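Throw-ins and Touchlines: Frequently Asked Questions
Vorcombe Recreational Soccer League, page for parents and new players

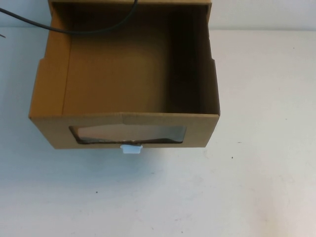

Many families in our league did not grow up with soccer, and the throw-in is the rule we are asked for most often. We collected the answers on this page. They follow the normal rules of the game, and where our league does something different, we say it clearly.

When is a throw-in given?

When the whole of the ball has crossed the whole of the touchline, on the ground or in the air. The touchlines are the two long lines of the field. If even a small part of the ball is still above the line, the ball is in play and everybody should continue. This is difficult to judge from the side of the field, so please leave it to the referee.

Which team takes it?

The team that did not touch the ball last. If the ball hits a player by accident and goes out, this still counts as a touch. If the referee is not sure, he or she will make a decision, and we ask the players to accept it.

What must the player do for a correct throw?

At the moment of delivering the ball, the player must stand facing the field. A part of each foot must be on the touchline or on the ground outside of it. The ball must be thrown with both hands, from behind and over the head, from the place where it left the field. The rule does not ask for a special distance or style, and a short throw to the feet of a teammate is completely fine.

My daughter lifted her back foot and the referee stopped the game. Was this right?

Yes, if the foot was in the air when the ball left her hands. Dragging the toes of the back foot on the ground is allowed, and many players do it when they want a longer throw. It helps to practice first without a run. When the feet are quiet, you can add two steps.

What happens after a bad throw?

The throw-in goes to the other team, from the same place. In our youngest group, the referee explains the mistake and lets the same child try a second time. After the second mistake it goes to the other team. This is a league rule and you will not see it in other competitions.

Can a player be offside from a throw-in?

No. A player who receives the ball directly from a throw-in cannot be offside. As soon as a teammate plays the ball again, the offside rule is back. In the Laing tournament in August we saw several attackers who stayed behind the defense after the first touch and then were surprised by the flag.

Can you score directly from a throw-in?

No. If the ball goes straight into the goal of the opponents, it is a goal kick. If it goes straight into your own goal, it is a corner kick for the other team. If any player touches it on the way, the goal can count.

Can the goalkeeper pick up the ball from a throw-in?

Not when it comes directly from a teammate. The keeper may play it with the feet like any other player. If the keeper takes it in the hands inside the penalty area, the other team gets an indirect free kick. From a throw by the opponents, the keeper can use the hands as usual.

May the thrower play the ball again?

Only after another player has touched it. Otherwise there is an indirect free kick for the opponents. If the second touch is a handball, it can be a direct free kick or a penalty, with the usual exception for the goalkeeper in his or her own area.

How far away must the opponents stand?

At least two meters from the point on the touchline where the throw is taken. They may not jump up and down or wave the arms to disturb the thrower. On our small fields there is not much space, so parents and bags should be well back from the line too.

Which field is used for which age?

The older groups play at Gorkik Park, on the big field. The younger groups play at the Griltetti ground. Griltetti has two small fields next to each other, and the touchlines in the middle are close together, so a ball from the other game may roll in. When this happens, the referee stops the game if the ball disturbs play, and starts again with a dropped ball.

How do I get from the parking lot to the field at Gorkik Park?

The path from the main gate to the big field is 430 meters, and it is flat. The small gate is nearer, but it is locked during school hours.

Is there a place to sit?

Gorkik Park has a stand with 300 seats. At Griltetti there are no seats, and you are welcome to bring a folding chair.

Can children practice throw-ins at home?

Yes, and it does not need much space. One child stands behind a line of chalk or a rope and throws to a partner a few steps away. Start with a light ball. Look at the feet first, then at the hands. Both hands should push with the same strength, because a ball that spins strongly to one side usually was thrown with one hand and only guided by the other. Ten good throws are better than fifty tired ones.

Do you play with kick-ins in the indoor season?

Yes. In the hall the ball is placed on the line and kicked in, and throw-ins are not used. The opponents stand farther away than outdoors, and the referee will show them the distance. You cannot score directly from a kick-in. The player has four seconds after he or she is ready, and the referee counts with the fingers in the air so the bench can see it.

How can I ask another question?

Please write to us through the contact form and choose "Rules" as the subject. You can also leave a message at extension 2881. We answer in the evening, so it can take a few days during the season. Questions about a decision in a particular game should go to your coach first.

Page last updated: Dec 5, 2025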